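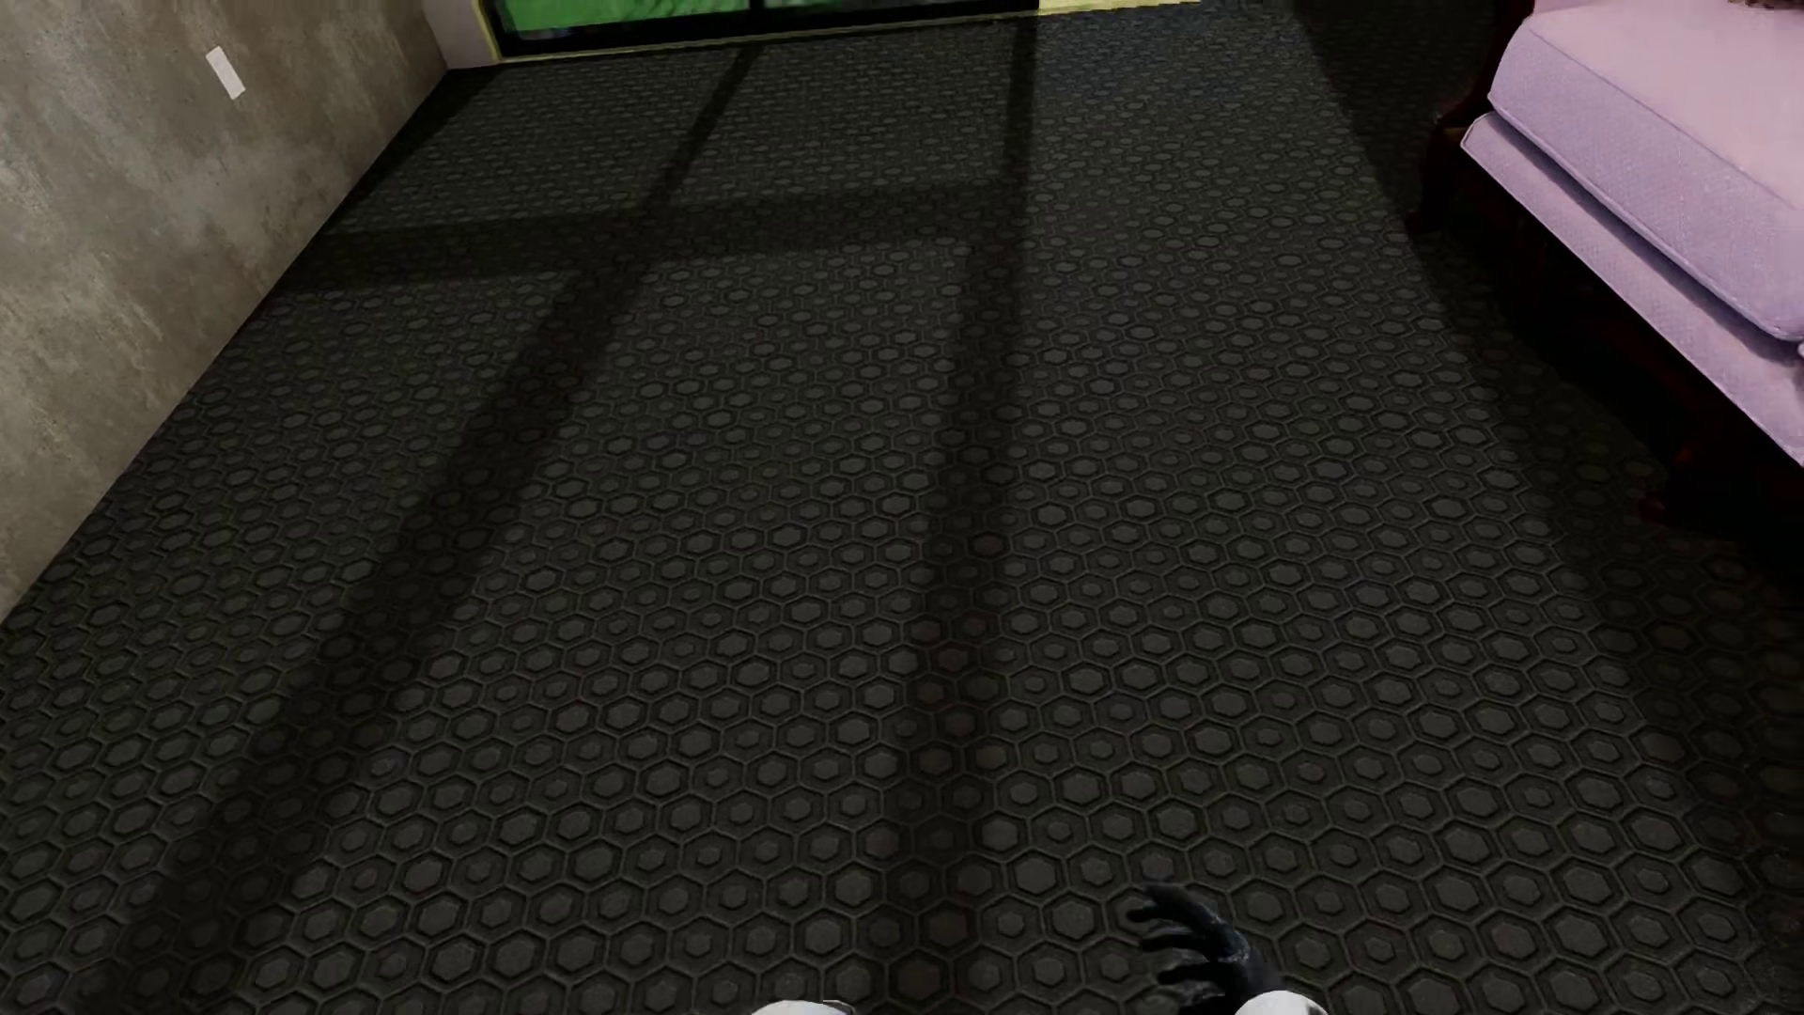
**Gouache drying too fast when painting outdoors - what am I doing wrong?**

Posted by Hulley, Jan 2, 2023

Hello all, and a happy new year to everyone. I hope this is the right section, I did have a look through the older posts and found plenty on watercolour and pochade boxes but not much on my particular trouble.

I've been painting in gouache for 2 years, nearly all of it at the kitchen table, and last July I went on my first proper painting holiday. It was a week of landscape sketching at Tredach, with a demonstration each morning and then the rest of the day to ourselves, and I loved nearly every minute of it. The trouble was the paint. Indoors I can mix a puddle of sky colour, have a cup of tea, come back and carry on. Outdoors the puddle had a skin on it before I'd reached the horizon, and by the time I wanted to match it for the far hills I had a little cracked biscuit in the palette. I kept adding water, which made everything streaky, and then I'd add more paint, which made it too thick, and round we went.

The other half of the problem is the value shift. The lights seem to dry darker and the darks dry lighter, so my lovely strong foreground shadows went chalky and the whole thing ended up in the same middling grey. The tutor was very kind and said to squint more, and I did squint, but I don't think squinting was the whole answer!

For what it's worth, I use ordinary tube gouache, a white plastic palette with shallow wells, and a pad of 24 sheets of fairly thin mixed media paper that buckles if you look at it. I've booked for Tredach again this summer and would dearly like to come home with something I can put on the wall. Should I be buying a different palette, or a different sort of paint altogether, or do I just need to be quicker? I'm 59 and not planning on getting quicker at anything.

Thank you in advance, and sorry for the length of this.

---

**Oldbrush_Hornow**

Hello Hulley and welcome. Please don't be downhearted, what you describe happened to me for years, and I still lose a puddle now and then on a breezy day.

I'd start with the palette. Shallow plastic wells are lovely for watercolour, where you want the paint to dry so you can wet it again later, but they're hard on gouache. What you want is a lidded box with something damp under the paint. You can buy these ready made, but mine is a flat sandwich box with a folded kitchen cloth in the bottom, wetted and wrung out, and a sheet of baking parchment laid over it. Squeeze your colours along one edge of the parchment and mix on the rest. Put the lid on whenever you stop to look, or talk, or eat. Do wring the cloth out well, mind - if it's sopping, the paint creeps and goes to soup. And wash the whole thing out when you get home, as a damp box left shut grows the most remarkable fur.

Next, a small spray bottle. A fine mist over the palette every so often does far more good than dipping a loaded brush in the water pot, which is where I suspect your streaks are coming from. Hold it well back, or you'll get droplets and spots. Keep it away from the painting too, unless you want spots there as well (I have done this by accident and once sold the result).

Now the values, which I think is the more interesting bit. You can't stop gouache shifting, so the thing is to plan for it. Before you start on the painting proper, mix just 3 puddles: one for your lights, one for your middles and one for your darks. Paint a little swatch of each on a scrap of the same paper and let them dry while you do your pencil drawing. Then look at the dry swatches next to the view, and adjust. If your dark has gone chalky, see whether there's any white in it. Very often there is, off a brush that wasn't quite clean, and it only takes a trace. I keep a separate brush for darks and a separate water pot, and it made more difference than any tube of paint I've ever bought.

The other thing with shadows is that we tend to put too much into them. Try laying the whole shadow shape in one go, all joined together, with the colour leaning a bit warm or cool depending on what the sky is doing, and then leave it be until the lights are in. You'll be surprised how little it wants afterwards. Shadows on the ground also tend to get softer at the edge the further they fall from whatever is casting them, so a slightly damp brush run along the far end is a nice touch, and gouache is very obliging about that, as it will lift again when wetted.

As for the paper, I'd swap it for something heavier, or tape what you've got down firmly on all four sides. Thin paper drinks the water out of your paint, and that's part of why it grabs so quickly.

You don't need to be quicker. Work smaller! A postcard can be finished before the light moves, and you can do several in a morning. I do hope you have a grand time in the summer, and do come back and show us.

---

**tin_of_pencils**

Get acryla type gouache, doesn't lift once it's dry so you can go over it. Dries even faster though so maybe not. Sit in the shade.

---

**Böttcher**

I agree with nearly everything Oldbrush says, particularly the separate water pots, but I'd add a word about sitting in the shade, as I think it deserves more than a line. If the sun is on your paper it dazzles you, and you mix everything too dark to make up for it, and then you carry it indoors and it looks like dusk. If the paper's in the shade you see your colours much more as they'll look at home, and the paint stays workable longer into the bargain. A plain white or grey umbrella will do it. Avoid a coloured one, I had a red one for a whole season and every painting from that year is rather green.

I'd be a little careful with the additives people recommend for slowing the paint down. A drop of glycerine in the water does help, but I was heavy-handed with it once and the painting stayed tacky for days and stuck to the one on top of it in my folder. Try it at the kitchen table first, where it doesn't matter.

And practise the swatches over the winter, Hulley. Sit at a window, pick any bit of ground with a shadow going across it, and mix just the lit colour and the shaded colour and nothing else. Ten minutes with a cup of tea, and then do it again the next day when the light's different.

---

**Hulley**

Oh, thank you all so much! I've found a sandwich box already and have been told it had better not be the good one. I did go and look at my brushes and yes, there was white dried right up in the ferrule of the one I use for darks, so that's been soaking since lunch. Will try the window exercise tomorrow if there's any sun to speak of.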